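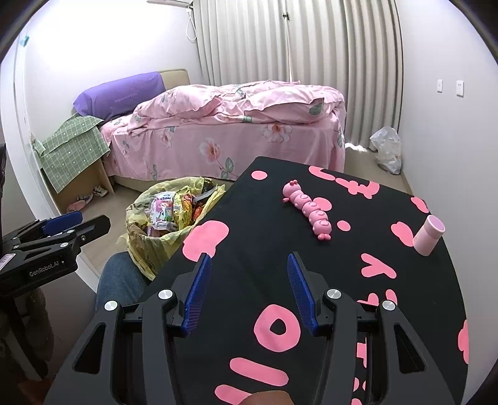 Last updated: 24 Mar 2019

I visited the open day of the Nundside toy library in Bresden together with my colleague Benedek Vass. The entrance was free, and we came by bus 127, which stops 300 metres from the door.

The toys for the smallest children were the part I liked most. One low shelf held only wooden trains, another only animals. I was fond of a pink caterpillar with a round head and two small antennae. It has a little face-like marking on every segment, and Benedek wanted to borrow it for his daughter -- she is 5 and collects such creatures. A black table with pink clouds, dots and big letters was also very nice, a bit loud for my taste.

Yee-man Cheung explained to us how the lending works. A family may keep a toy for 30 days, and lost pieces must be paid. The tea was good but the cups were too small. The next open day is in April, and we will come earlier then.

We use cookies to improve your visit. Accept / Settings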